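Snack and a story nights return to Starnomska library in April

Starnomska's little library will once again keep its doors open late this April, with the much-loved bedtime reading evenings coming back to the children's corner after a winter away, and anyone who has tried to find a spare cushion at one of them will know to come early.

The evenings began at the old Besnard Street branch, where a handful of families used to turn up in pyjamas and dressing gowns and settle in for a chapter or two before heading home to bed. They have grown a good deal from there. Last year 3,513 books went out on children's cards during the season, and the library is hoping to nudge that up to 3,740 this time around — which may sound ambitious, but the neighbourhood does seem to have caught the reading bug, and the holds shelf has been groaning for weeks.

Doors open at 6 p.m. and each session runs for roughly 90 minutes, with picture books first for the littlest ones and a longer chapter book afterwards for those who can keep their eyes open. Parents are welcome to stay, and grandparents too, and a favourite blanket or stuffed animal is always a sensible thing to bring along.

There is a new take-home side to the program as well. Every family that signs up will get a paper reading chart, printed free of charge by Flivico, the copy shop across from the bakery, with a square to colour in for each night a story is read at home. Filled charts can be dropped at the front desk until the end of the month, and every one of them goes into a draw for book vouchers from Atent Books.

The charts come with a short sheet of suggestions for bedtime at home, and the first is simply to keep tonight's book within arm's reach of the pillow, even if that means clearing a bit of space on the nightstand.
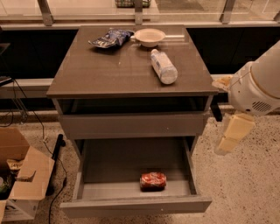
How to sign up

Registration is free and can be done at the front desk or over the phone during opening hours. Places fill quickly, so families hoping to bring several children are asked to mention it when they register. Younger brothers and sisters are very welcome, and the kettle will be on for the grown-ups.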